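Stesbridge Community Help
Home and Household > Storage and Tidying

Small clear boxes with a lid on hinge – how do you keep little medicine and first aid things in order?

Posted by Yilma
Tuesday, September 19, 2023

Hello everybody. I am new in this section, I normally read only the gardening one.

My problem is the bathroom cupboard and also one drawer in the kitchen. We have many small items in their cardboard packets: plasters, throat lozenges, tablets for headache, eye drops, safety pins, spare buttons, the small screwdriver for glasses. Every packet is a different size and when somebody in my family searches for one thing, all the others fall over. My husband puts them back in any direction, so I cannot read the names.

Last week I bought 7 clear plastic boxes with a hinged lid from the discount shop next to the chemist in Zulach. They were cheap and I like that one can see inside. But now I am at home with them and I have three doubts.

First, should I take the things out of the cardboard packet, or put the whole packet inside? If I take them out I save a lot of space, but then I lose the leaflet and the instructions.

Second, the lid. When it is open it needs as much place again behind the box. My shelf is not deep, so I must take the whole box out every time. Is this how people use them, or did I buy the wrong kind?

Third, is it okay to keep medicine in a clear box at all? My mother always said that medicine must be in the dark.

I don't want to spend much more money on this. I have already paid for a label machine which I used two times.

Thank you for your patience with my English and my cupboard.

Comments on this post

kitchenmouse_90
Following, I have the same drawer.

Clendar Pantry Lady
Longtime member

Hi Yilma, welcome. I also came to English late, so please don't worry, you are perfectly clear.

I did this job in March, when we moved to a smaller flat, and I made some mistakes that you can avoid. I will go in your order.

Packet or no packet. For medicine I keep the packet, always. The name, the strength and the expiry date are printed there, and the pharmacist's sticker is often on it too. I tried once to cut the front panel from the cardboard and put it together with the strips, to save space. It looked very tidy for perhaps two weeks. Then the pieces got mixed and I had tablets in one corner and a piece of cardboard in another, and I took everything back to the chemist for disposal. So please don't do it. For plasters, cotton buds, pins and buttons you can throw the cardboard in the recycling without any regret.

Before you fill anything, put one box on the table with the lid fully open and stand your packets next to it, one after another. You will see very quickly which ones have no chance. A packet in cube shape is the most difficult for these boxes, in my experience, because it has no thin side. The flat packets can lie down but a cube is the same height however you turn it, and then the lid doesn't close and people start to press on it. The little latch on my first box broke exactly like this.

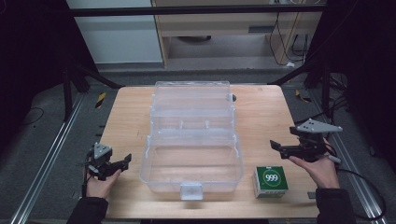

Clear box with the lid open, and the small green and white packet beside it.

If your packet is too tall, leave it on the shelf by itself. It is not a crime to have one thing outside of the system.

About the lid. No, you didn't buy the wrong kind, but I think this kind is better in a drawer or carried to the table than opened on a shelf. I have mine standing on the short side, like books, with the label on the edge that looks at me. I take out the box, open it on the kitchen table, take what I need and put it back. With a narrow shelf it works well. For things which you use every day I would take an open basket without lid.

If your lid has compartments in it, like some have, be careful what you put there. When the lid is opened flat, small things stay nicely in their place. When you close it, everything on that side turns upside down. I put buttons in mine and they all ended up in the tray with the needles. Now I use the lid side only for things that cannot travel, for example a folded paper with our list of what is inside.

For the light question, read the packet or ask at the chemist. Many tablets are fine if they stay in their own box inside a closed cupboard, but I am not a pharmacist and some eye drops are more strict. I would worry more about the bathroom itself. It gets steamy in there. I moved all our medicine to the top shelf of the hallway cupboard, where it is cool and the grandchildren don't reach it. The latch on such a box is very easy to open for a child, so please don't count on it as protection.

One more small thing – wash the boxes before the first use with warm water and a little dish soap, and leave them open overnight. Mine had a strong plastic smell when they were new.

Rob618
Just use zip bags mate. One big tub, everything in zip bags, write on the bag with a marker. Cost me 5 dollars. Those hinged boxes always crack at the hinge.

ZulachNorth
Member

I agree with most of the long answer, and partly with the short one.

I work part time in a fabric shop and we keep small haberdashery in clear hinged boxes, more than 90 of them. The hinge is the weak point, that is true, but mostly it breaks when the lid hangs over the edge of a shelf and somebody leans on it. If you open the box on a flat table so the lid is supported, it can live many years. We also don't store them near the heater, as the plastic gets brittle and a bit yellow.

For the labels, you have already the label machine, so use it a third time! But stick the label on the tray part and not on the lid. In the shop we had labels on the lids, and when several boxes are open at the same time you are looking at the wrong side of everything. Write simple words. "Pain and fever" is better than the brand name, because next time you may buy another brand and then the label is telling a lie.

I would also sort by who is using it and not by what it is. In my house the glasses screwdriver, the lens cloth and the eye drops are together, although a tidy person would say these are three categories. My son can find them in the dark.

And leave some air in the boxes. If you must push something in with the thumb, it will not be put back properly by your husband, or by mine.

Yilma
Original poster

Thank you all. I washed the boxes on the weekend and turned them on the short side like books, and now they fit in the cupboard with the door closed. The safety pins and buttons went in without cardboard. The medicine stays in its packets and has moved to the wardrobe in the hallway, the high shelf.

Two packets are too tall for any box and they stand alone beside them. I asked in the chemist about the eye drops and mine should be in the fridge after opening, so it was good that I asked.

Rob, I used your zip bags for the plasters. The different sizes are separated now, and the bags fit in one box.

I still have one box with nothing in it. If somebody near Stesbridge needs one, please write to me.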